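4.2 Disclosure and delay in local committee spending

We turn now to the part of the study that took us the longest, and that we perhaps enjoyed the most, which was reading the spending reports themselves. Our collection holds 776 filings from independent committees active in county and township races in Cleltanard and in the neighboring district of Rurna. Of these, 78 were amended at least once after the original deadline, and it is the amended ones that we would like the reader to keep in mind for the rest of this section.

An amendment is a perfectly ordinary thing. Treasurers are busy people, often doing the work in the evening, and a misspelled vendor or a missing street address says very little about anyone's intentions. We were careful, then, to set aside corrections of that kind and to look only at changes in the amount spent or in the candidate named as benefiting. Corina Gasser, who read the Rurna filings with us and was wonderfully patient with our questions, suggested that we also treat a changed purpose as a real change – "mailing" becoming "phone calls," for instance – and we have followed her advice throughout.

With those rules in place, 20 of the amended filings remained. Most came from committees that backed a challenger, and the delay between the original and the corrected version ran up to 15 weeks. In a short campaign that can easily carry a correction past the election, when the voters who might have cared about it have already made up their minds. The Hauser committee's reports are a good case to read closely, and we return to them in Section 5.
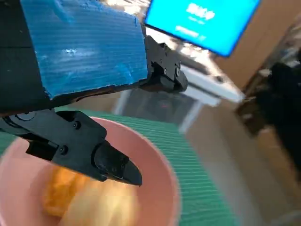
Figure 3.

It would be a mistake, we think, to read too much into the difference between challengers and incumbents. Committees supporting incumbents tend to be older and to have a filing routine already in place, while the newer ones are learning the forms as they go. The Flulus rule, under which a late correction must be posted beside the original, seems to us a gentle and sensible remedy – it asks little of the people who file and gives a good deal to the people who read.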